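## Racks, Lids and the Second Life of a Tip Box

A pipette tip box has a base, a perforated rack and a lid. The tips are the only part most laboratories track. At Strand, a contract testing firm, the purchasing log ran to 2,000 tips a week before anyone recorded what became of the packaging. 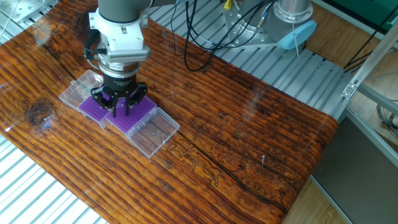
Rack formats are the first obstacle to reuse. Suppliers change hole spacing and outer dimensions between tip volumes, and color coding does not carry over from one catalog to the next. Two racks can share the same purple and still differ in size, so color alone is a poor sorting key. Strand now sorts by footprint first, then by volume. Clear bases are set apart and checked empty before washing. Of 100 boxes in the October trial, 86 went back into service.
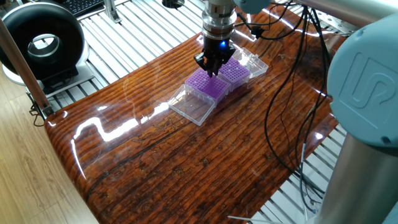 Lids account for most of the rejects. A hinge fatigues with each cycle, and a lid that no longer closes squarely cannot protect a sterile load. Bench space matters too: a hinged lid folded flat in front of its base takes up room that one tilted back does not. Burel sells a detachable lid for this reason; Zalent has kept the hinge and thickened it. Strand tested both and retained the hinged type for racks filled by hand.

Autoclaving is limited to full, closed boxes. Partial racks are topped up or held over to the next run.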